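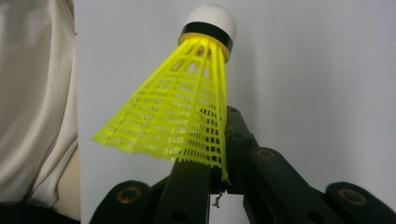

About Us

Hi, I'm Rima Sleiman, and I run the open days at Fastari. If you've found this page you probably got one of our flyers, or your kid did, and you want to know what kind of place you'd be walking into. So let me tell you!

We're a small robotics school in Proltorthorpe, upstairs from a tile showroom. Our students are mostly adults who work days and come to us at night, plus a Saturday-style crowd of teenagers during school breaks. We teach people how to get robots to do ordinary things with their hands – picking up, passing over, setting down. It sounds easy until you try it with anything soft or springy.

How we got going

Karim Ashour and I used to teach shop class down the hall from each other, and we both kept losing our best students to boredom around the spring. We started with one evening course and 9 people (two of them were Karim's cousins, so make of that what you like). Now we have 80 students on the books and a waiting list for the beginner class, and last year 866 people came up our stairs for an open day. The stairs are steep, by the way. There's a freight elevator around the back if you need it, just call ahead and we'll come down and meet you.

What happens on an open day

I love these days, I really do. The doors open at ten and the first demonstration starts when there are enough people to make a decent half circle. Elias Twal usually takes the hand-held grippers, and his table is where everybody ends up, because it's the one where you get to have a go yourself. You hold one in each hand and work the jaws, and the job on the table is whatever Elias feels like setting out. Badminton birdies are a favorite of mine. They're light, they're an awkward shape, and if you grab one badly you know it right away. 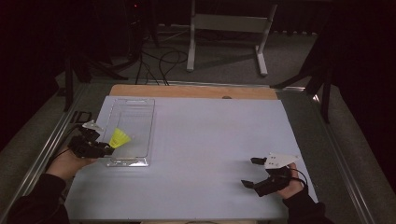
Two grippers, one birdie and a clear tray at the demonstration table.

The thinking behind it is simple enough. A person already knows how to pick up a birdie without squashing it, and a robot doesn't, so we work with the person first and let the robot learn from the recordings. Our students have put together 3569 recorded tries so far, good ones and bad ones, and Yara Bitar goes through them with the evening group and argues about which to keep. Those arguments are the best part of the course if you ask me! People who came in swearing they weren't technical will defend one particular grab for twenty minutes.

After the table there's coffee, and then Karim talks about the project we call Jendatero, our second-year work, where students take what they've recorded and try it out on a robot arm. He goes on a bit. Feel free to wander off to the back bench and look at the old student builds – you can pick most of them up, and the ones you can't have a red sticker.

What I'd try first

If you've never held a gripper, don't start with the object. Spend a few minutes just opening and closing the jaws over the bare table and moving your two hands toward each other, so you get a feel for how far the fingers reach past your own. Almost everyone stops too late the first time. Then go for the birdie, and go slowly, and don't worry about the people waiting behind you because they'll be just as slow.

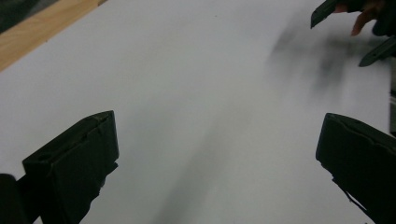

Reece Mottram wrote to us after the December open day that he had only come along to drive his daughter, ended up trying the grippers three times, and was annoyed to find she was better at it than he was. He also said we should put out more chairs and that the coffee was weak. Fair on both counts, and we've bought chairs.

Coming to see us

Open days are free and you don't have to sign up, though groups of more than 9 should drop us a line so we can split you between tables. Kids are welcome with a grown-up. Wear sleeves you can push up, and leave big bags at the front desk.

Parking is in the Rezaei lot across the street, not in front of the showroom (they do tow). The front desk is open until eight in the evening, and if I'm not there, ask for Yara.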